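The trim level is a tax on the indecisive

I spent most of March trying to buy a small family car, and I now know more about alloy wheels than I do about my own children. The car itself was settled by teatime on the first day. It was the Clavow, in a dull green, with enough boot for a pushchair. Then the salesman brought out the brochure.

The Clavow comes as the Clavow, the Clavow Plus, the Clavow Trail and the Clavow Trail Edition. The Trail has grey plastic round the wheel arches, so that other people in the supermarket car park will know you might go up a hill. It doesn't have four-wheel drive. The Trail Edition doesn't either, but it has orange stitching and costs 1,956 pounds more.

My friend Arash Yazdani bought one. He says the stitching is very good.

I don't mind paying for things. A heated windscreen is worth every penny in January, and I would hand over 600 pounds for one without a murmur. But you can't have it on the plain car. It lives in a pack with tinted rear glass, a luggage net and a wi-fi hotspot, and the pack is only sold with the bigger wheels, which make the ride worse.

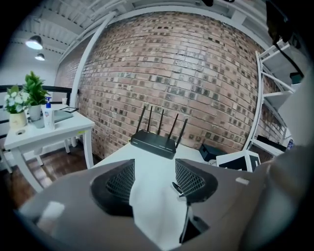
Photo: Nima Amini

The hotspot annoys me most. We have a router at home and a phone each, and it's a 32-minute drive to my mother's. Who is streaming what?

Give me one car and a short list of extras, priced singly, as my father had when he ordered his with a radio and no clock. He regretted the clock for years — but it was his own mistake, and it came without a badge on the tailgate.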